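4.2 Household cloth tasks with the Brondard kit

The Brondard kit is sold as a complete way to gather manipulation data in ordinary homes: a hand-held two-finger gripper with a camera on it, a charging case, and a year of access to the Jivano upload service. The brochure says a new operator can be productive within an hour. We treated that as a claim to be tested. Our operators were given the printed guide and nothing else, and they worked in bedrooms and living rooms that had not been tidied or rearranged for the study.

Over the trial we collected 1,705 episodes across 14 homes. Cloth handling made up the largest share, and it is also where the vendor's promises are the boldest. The sales material shows plain towels on bare tables, which flatters any tracking method. Beds are harder. A patterned quilt offers plenty of visual texture, but the surface gives way under the fingers, and a knitted garment lying on top can change shape with the smallest tug. Figure 6 gives a view from a hand-held gripper over a bed of this kind.

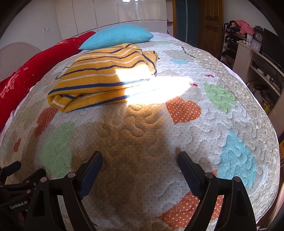
Figure 6. Open gripper fingers over a quilted bedspread with coloured hearts. A folded mustard yellow knit with navy and white stripes lies on the upper left part of the bed.

Does the kit's price include the software needed to turn recordings into training data?

Only for the first year, and only up to 400 episodes a month; past that limit, or after the year is over, processing is charged per episode through Jivano.

That limit matters more than the brochure lets on. A small lab working at our pace would go past it in most months, and the export format is poorly documented outside the vendor's own tools. We wrote our own converter in the end. It took longer than learning to use the gripper.

Of the episodes uploaded, 173 were rejected by the automatic quality check. The service gives a one-word reason for each, usually "motion" or "light", with no threshold and no way to appeal. We looked through the rejected set by hand and could not find a consistent rule. Some recordings with strong sunlight across the cloth were refused while others that looked much the same to us were passed. A filter that behaves this way may quietly skew a dataset toward evenly lit rooms – a poor outcome for a product whose main selling point is realism.

We also question the phrase "robot-ready", which appears throughout the Akbari reseller catalogue. Trajectories that pass the check are smooth and complete, but a smooth hand path says little about whether an arm can follow it beside a headboard or a wall. We return to this in Section 5, where policies trained on the cloth episodes are run on the Dritau arm.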